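Elutix Handling Project: Progress Report and Equipment Plan
Prepared by Ekkachai Hemmin, 20/03/2022
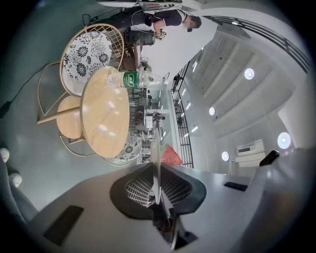

Figure 1. Hand-held gripper in use at the upper-level seating area, Chantharasri site.

1. Status

Work under the current funding is on schedule. Recording with the hand-held grippers began at the Chantharasri site in February and has continued since then with one interruption, described in section 3. The tasks are those listed in the original proposal: picking up bottles and small packages from tables, setting them upright, and moving them to a second surface. Task instructions were revised once, after the first week, to fix the starting position of the operator relative to the table.

The purpose of this report is to account for equipment spending to date and to request approval for the next purchase. No change to the total budget is requested.

2. Equipment held

The project holds 3 hand-held grippers, purchased as a single order from Staron. All are in working order. The flexible lattice fingers are treated as a consumable. They are inspected at the end of each day and replaced when a cell wall has split or when the finger no longer returns to its original shape.

The maintenance plan assumed one set of fingers would last for 400 recordings. In practice sets are being replaced after 200. Most of the damage is at the tip, where the finger meets the table during low grasps on bottles lying on their side. The cost of each set is small, but the delivery time is not, and the second order arrived after the spares had run out.

Batteries and memory cards have performed as expected. One charging cable was replaced from petty cash and does not appear in the equipment line.

3. Interruption

Recording stopped for four working days in February while replacement fingers were in transit. The time was used to label recordings already made and to check the calibration of each gripper. Two of the lost days have been recovered by extending the afternoon sessions. The other two will be absorbed in the period set aside for review.

To prevent a repeat, spare fingers will now be reordered when two sets remain in the cupboard. Staron has agreed to hold our part number as a standing order, with no minimum quantity.

4. Spending

The equipment line for this phase is $4,000 for consumables and small tools, separate from the grippers themselves. The finger orders are the largest item charged to it. At the present rate of wear the line will cover the phase, but with little left over for freight. We have asked Usport, which handles our shipping, to combine the finger orders with the regular monthly delivery.

5. Planned purchase

The next phase requires one fixed arm to replay the recorded tasks. Two options were compared.

Option A is outright purchase through Staron, including the mounting plate and one year of service. The arm would remain with the project and could be used in the following phase without further cost.

Option B is a six-month lease. The initial outlay is lower, but the lease does not cover damage to the wrist joint, and the adapter for our lattice fingers would have to be bought separately and could not be returned.

We recommend Option A. The written quote is attached as Appendix 2. Floor loading and power supply still have to be confirmed with the building manager before an order is placed, and the arm needs a bench with a rigid top. Café-type tables are suitable for hand-held recording only.

6. Decisions requested

Approval of Option A, subject to the floor and power checks.

Approval to move any unspent training funds into the consumables line.

Confirmation that the lattice fingers may be ordered without a separate quote each time.

The quote for Option A is valid for 30 days from the date of issue. The wear log and calibration results are in Appendix 1.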